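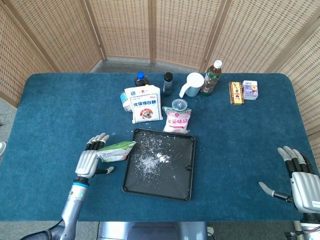
The Sugar Problem

A student robotics club wants its humanoid to work a kitchen counter. Our writer has some questions.

The first thing Iona Nisbet told me about the Tramel Robotics Club was that I would be impressed. I have been covering student engineering for long enough to hear that as a warning.

Nisbet runs the club's manipulation group, which has nine members and a humanoid with two silver-white hands. The project is called Jandulden. Its goal, according to the page the club put out in August 2019, is "a robot that can take part in the preparation of a meal." I asked her what "take part in" meant. She said they had argued over that wording for a whole evening and that it was the best they could do.

It's a fair answer, and a better one than I usually get. Most club pages I read promise a robot butler by spring.

The table is where the arguing stops. It is covered in dark teal-blue felt and boxed in by a folding screen with woven-looking panels, and it holds the sort of things you would find beside a stove: a bottle of something dark with a blue cap, a white measuring jug, a bottle of tea, a paper bag of soft white sugar, a pouch of MSG. In front of all that is a black square tray with white granules in it. More grains have made their way onto the felt near the tea.

Packets are what the group is working on. The robot is supposed to pick up a small packet, get it over the tray, and pour. Then it is supposed to put the packet down, which Nisbet says is harder than it sounds. A green and white one was between the fingers and thumb of the left hand while the right hand hovered over the cloth, waiting its turn or just waiting. I couldn't tell you which, and I watched the thing all afternoon.

Why packets? Because they flop, Nisbet said. A bottle keeps its shape when you grab it. A packet gives way under the fingers, and what's inside slides to whichever end is lower, so the weight is never quite where it was a second ago. Any four-year-old can handle this, and it makes plenty of expensive machines look foolish.

I believe her about that. What I don't believe, or don't believe yet, is the part that comes next on the project page, where pouring leads to seasoning, seasoning leads to cooking, and cooking leads to a machine that helps older people stay in their own homes. That's a long staircase to hang from one packet.

Sheila Inskip, the club's faculty adviser, doesn't much believe it either. "I let them write the last paragraph of the page because that's what gets people to read the first one," she told me. She teaches controls and has a dry way with her students, who seem to like it. Her own view is that Jandulden is a very good class in being wrong. The group logs every attempt, good or bad, in a shared file they call Hudanus, and before anyone can change the grasping code they have to write down what they think will happen. Inskip reads those predictions aloud on Mondays.

The file had 1320 entries when I visited. I asked how many were successes and got a small lecture on what counts as a success. Is it a success if the packet ends up empty but half of it missed the tray? The group scores that as a partial. Is it a success if a student had to nudge the packet into place first? Also a partial, though this was put to a vote and the vote was close. By the strictest reading, the one where the robot does the whole job untouched and the pour lands inside the raised edges, the best run of the summer was three in a row.

Three in a row is not a kitchen helper. It might be a decent undergraduate project, and I wish the page would say so.

There is a competition in all this, of course. The Farooqui Open takes place in October, and the household task there is scored out of 80. Points come off for spills and for every time a human touches the table. The club plans to enter. Nisbet thinks they can finish in the top half. Two of her own teammates, asked separately, made the kind of face people make when a relative says he is going to run a marathon.

My complaint about contests like this one is an old one. They reward a team for learning the contest. The table is always the same height, the cloth is always flat, and after a few months the software knows that one table beautifully. Move the sugar bag over a hand's width and you find out what it has learned. I put this to Nisbet, expecting a defense.

She pulled up the Hudanus file and showed me a run of entries where they had done just that, shuffling the containers along the back between attempts. The scores dropped badly. They dropped again when the group swapped one brand of packet for another with a slicker surface. She had marked the whole section in red and had not taken any of it out.

"That's going in the team report," she said. "Sheila would kill me otherwise."

I asked whether it would go on the project page, too. She said they would have to argue about the wording.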